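Fleston Garment Care, Dremar plant
Call for participants: folding room working group

Friday, February 23, 2018

We are looking for hourly employees to sit on a paid working group about the Elurel folding arms. If you sort, fold, bag or tag at Dremar, you can apply. Temps can apply too.

You have probably heard the pitch by now. The arms will take the boring work and leave us the interesting work. Some of us have folded shirts here a long time and would like to be told what the interesting work is. The Fragkou report runs 28 pages and has one paragraph on staffing. It does not say who clears a jam, who gets blamed for a bad fold, or what happens to piece rates when a machine sets the pace.
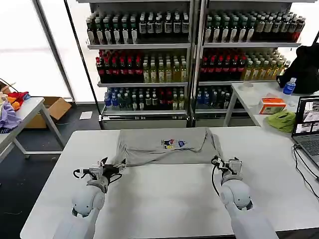
Elurel arms with a gray T-shirt held at two corners.

A T-shirt is the easy case. The Dremar folding room put out 2385 pieces on its last full Saturday shift, and plenty of those were fitted sheets, baby clothes and shirts with half the buttons gone. We want people in the room who know the difference and will say so when a number looks too good.

What you would do

Watch the arms work for one shift a week, starting in April, and write down what you see in your own words. Stops, refolds and help from a person all go in the log. Meet every other week with management. Read the draft job descriptions before they are final, which did not happen with the bagging line.
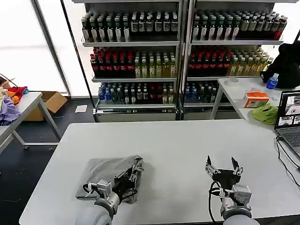 What you get

Your regular hourly rate for all group time, plus $400 at the end. Your line quota is dropped on group days. Your name stays off the log if you ask. We can't promise that management will follow what the group recommends, and we have asked for that in writing without getting it.

How to apply

Fill out the half-page form at the time clock or call extension 400. No computer skills needed. If you think the arms are a great idea, apply anyway.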